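Sikia phone promises a two-day battery, with conditions

Phone maker Mahrous will start selling its next budget handset, the Sikia 2, in June at $164. The company is pitching it on a single claim: two full days of use between charges. Read the small print and the claim gets thinner.

The two days, according to a footnote on the last page of the launch material, were reached with the screen at its lowest usable brightness, the refresh rate locked at its slower setting, and background syncing turned off for everything except calls and texts. Most people don't use a phone that way. Most people, in fact, buy one so that mail and messages turn up by themselves.

Mahrous has not said what happens with the normal settings. We asked on Friday and were sent the footnote again.

The battery itself is no bigger than the one in last year's model. The gains are supposed to come from a new power mode called Steady, which watches which apps you open and puts the rest to sleep. Phone makers have been selling some version of this for years, and the usual result is that a messaging app you rely on goes silent for an hour and then delivers everything at once. Steady is switched on out of the box. Turning it off takes four menus.

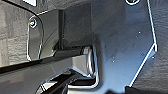

Noura Saab said the company had worked with app developers to avoid exactly that problem, and that 127 popular apps had been placed on a protected list the new mode will leave alone. She would not share the list before launch, but said buyers would be able to add apps of their own "in a later update." No month was given for the update.

That leaves owners of less popular apps waiting. Sendidby, a small package-tracking service, says its alerts stopped arriving on an early build of the software and that it learned of the protected list only when its own users began to complain. Anqi Peng, who runs support there, said the company had applied to be added and had received an automatic reply.

"We have people on the first Sikia who are perfectly happy," she said. "I'm not sure what to tell them about upgrading."

The rest of the hardware is what you would expect for the money. The screen is a bit brighter than before, if you are willing to give up the battery claim to see it. There is one decent rear camera and a second that seems to be there to fill out the spec sheet. The headphone jack has survived, and so has the memory card slot, and both deserve some credit at a time when pricier phones have dropped them. Storage is the same as last year. There is still no charger in the box.

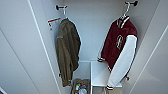
Inside a white closet, with an olive-brown jacket on a hanger.

Updates are another soft spot. Mahrous is promising "long-term support," a phrase that appears six times in the launch material and is never given a number of years. The first Sikia was sold with similar words. It got one major version of Android, seven months after the company said it would, and security patches have been coming in uneven batches ever since. Owners on the company's own forum keep a long and fairly bitter thread on the subject.

Eduardo Espiritu, who repairs phones at a shop in Cirkthorpe, is more worried about the back cover. On the original it came off with a fingernail. On the preproduction unit he was shown, it is glued.

"It's a cheap phone, so people will want to keep it going with a cheap battery," he said. "If I have to heat the back off first, that's labor, and now you're halfway to a new phone."

Mahrous says the glue improves splash resistance. The phone carries no official rating for splash resistance.

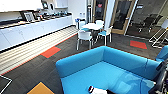
Turquoise-blue sofa in an office lounge and kitchen area.

Stores will get the black version first — 300 units per chain in the opening week, by the company's account — with green to follow. Shortages at launch make for good headlines, and a number that low looks chosen with that in mind. Toivo Kiiskinen, head of sales, denied it and put the figure down to "careful planning."

There may well be a good phone in here. The price is fair, the first model was better than it had any right to be, and a battery that lasts even a day and a half on ordinary settings would beat several rivals. But Mahrous picked the two-day figure and printed it on the front of the box, and so far the only evidence for it is a test run by the people selling the phone.

Review units are due out a week before the sale date. Radwa Soliman will be testing ours with the brightness up and syncing on, and with Steady left the way Mahrous ships it, then again with it off. Preorders are already open, and deposits are not refundable.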